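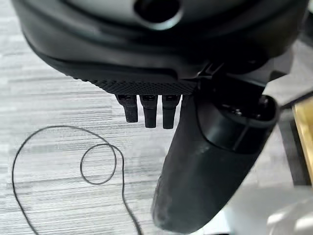 Subject: Re: [Plineck] Cold floors, old weatherboard, where do I start?

Hi all,

Someone on the list wrote:

> We've just moved into a weatherboard place up on stumps and the floors
> are freezing. Bare boards right through, gaps you could post a letter in
> down the hallway. Is it worth paying for underfloor batts or should I
> just buy big rugs and get on with it? The quote I've had seems like a lot.
> Also my partner wants to sand and polish everything first.

Oh, I feel this one in my ankles! We did our place in Pranthorpe over two winters and got the order of things badly wrong, so have a read before you book the sander.

Do the gaps first. We went straight for rugs because it was June and I was miserable, and all that happened was the rugs lifted at the edges whenever the southerly got up. Very atmospheric, zero help. The gap filler that worked for us was the squishy V-shaped strip you push down between the boards with a blunt paint scraper. It's slow going and murder on the knees (borrow a gardening pad) but you can do a room in an arvo with the radio on. If you're sanding, sand before the strip goes in – I did it the other way round in the back bedroom and chewed up a whole roll.

Then get under the house if there's room. We have 400 mm of clearance at the front and a good bit less at the back near the laundry, so I did the front half myself and paid Jeler for the rest. Mine came to $443 in batts and staples. Wear the overalls, wear the mask, and take a second torch.

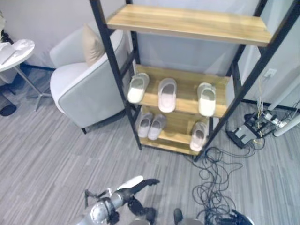

Slippers on the shelves beside the armchair. Cream ones and a pink one on the middle shelf.

Footwear is the cheap part of all this and I'm a total convert. Shoes off at the door, slippers on, and have spares for visitors, otherwise your mum stands in the kitchen in her stockings telling you how cold it is. Get ones with a proper thick sole. The thin scuffs look lovely and you may as well be in socks.

As for rugs, get a decent felt underlay and then whatever rug you like on top. I spent $200 on a second-hand wool one from the Zarei clearance shed and it's been better than the new one we paid silly money for. Jute looks nice but it did nothing for us, and it sheds.
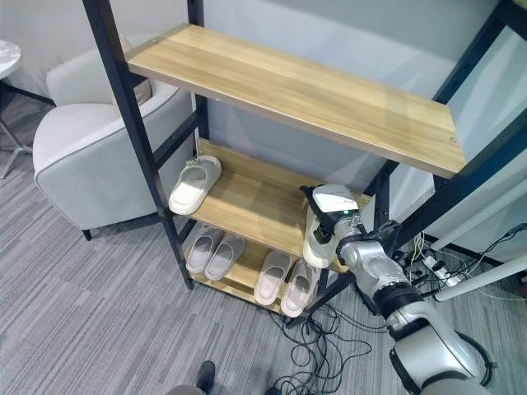

Shoe rack from another angle, most of the slides down on the bottom shelf.

One more thing for your partner – ask the floor people how long the finish needs before you put rugs down. Ours said 3 weeks and I'm glad I asked, as I'd have rolled them out the next morning.

What's your subfloor like, by the way? Anyone on the list with a damp one should chime in, ours is bone dry so I've got no clue about that side of it. And did your quote include taping the joins? Ours didn't and I had to go back and haggle.

Cheers from chilly Pranthorpe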